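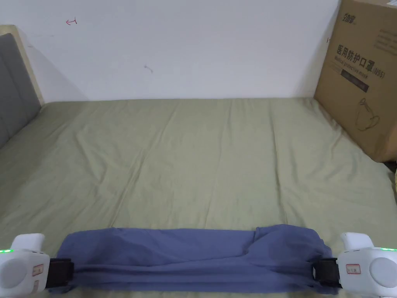 Packing light: your questions

Filed under: Carry-On Life

Do you roll or fold?
Both! I fold long stuff into a band first, then roll it up from one end. Sweaters I just fold – they're too fat to roll.

What bag do you use?
The Istirix 30, a liter or two bigger than I need. I've had it since August and the zipper still runs fine.

How many shirts for a week?
I take three and wash them in the sink at night (hotel shampoo works okay).

Do you iron when you get there?
Nope. I hang things in the bathroom while I shower and call it good.

Will you do a list for cold places?
Yes, I'm working on one from my Totham trip – boots are the hard part.

527 shares | 9 comments

Related
Two nights in Histlow with one bag
Magesa toiletry pouch review
Shoes: how many is too many?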